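Sport Event Operations
Week 6 handout: Temporary venues and the one-off fixture
Notes prepared by Matěj Tichý

Scope

A temporary venue is any playing facility assembled for a fixture or short series and removed afterwards. The term covers the playing surface, spectator seating, change rooms, lighting and broadcast positions. Permanent grounds with added seating are treated in Week 7.

Site selection

The readings compare two regional proposals, Buvcombe and Denoscombe. Both sites are former grazing land with road access on one side only. Buvcombe has the better fall for drainage. Denoscombe is closer to the rail line, and its travel plan depends on shuttle buses from the station car park. Note that the Denoscombe proposal counts standing areas as seated capacity in its revenue table. Correct for this before using the figures in your assignment.

Surface preparation

For cricket and baseball the critical item is the prepared surface, not the outfield. A drop-in pitch is grown off site in a steel tray and moved by low loader. A baseball infield is normally built in place from a clay and sand mix over a graded base. In either case the organiser needs a signed inspection from the governing body before gates open, and the inspection time should appear in the run sheet as a fixed point.

Outfield turf laid in July has little root growth in southern states. Stud traction is poor until the roots knit, and the usual response is to restrict training sessions on the ground.

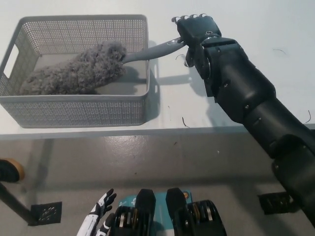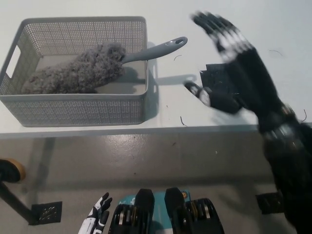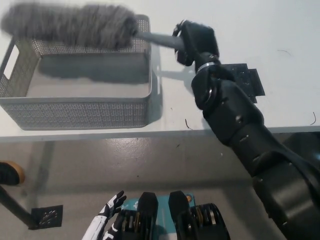 Grey duster and perforated basket.

Seating and egress

Demountable stands are hired in bays. The hirer's engineer certifies the structure; the organiser remains responsible for crowd loading and for the egress calculation. The calculation is done per stand and again for the whole site. Students commonly complete the first and omit the second, which hides any bottleneck at the perimeter gates.

Aisles must discharge to open ground. An aisle that discharges to a catering queue is non-compliant regardless of its width.

Ticketing

The Tellis model, covered in lecture, allocates tickets by ballot in two stages: local postcodes first, then the general public. Jelínek criticises the model on the grounds that resale volume rises in the second stage. Read both papers and note that they define resale differently.

Cost recovery

A single fixture rarely recovers the cost of the build. Proposals therefore spread the cost over four seasons of repeat use, or assign part of it to a tourism budget. State which method you have used. If you use both, show them in separate columns.

Tutorial work

Prepare answers to questions 2 and 4 from the unit reader. Bring a marked-up site plan of Buvcombe showing emergency vehicle access, team bus parking and the perimeter gates.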